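Zindstead forum > Manipulation > Results

mahtab_m
January 3, 2025
We trained on 171 demos of the fruit task and tested 40 new layouts. Success is 64 percent with the wide view only. I think the background helps the policy more than we expected - please tell me if you disagree.

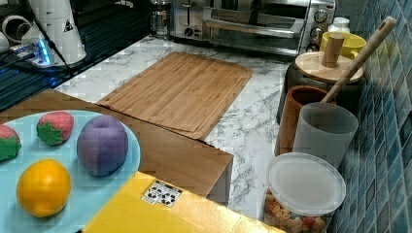 Start layout with plate, toy fruits and the full counter behind.

kazemi_lab
I disagree a little. Did you test against a plain background? Without this, the claim is too strong.

mahtab_m
Only 4 trials, so I did not report it. Shirin Hassanpour will repeat it in February.

drornel
The plum is larger than the lemon. Please give success for each fruit also.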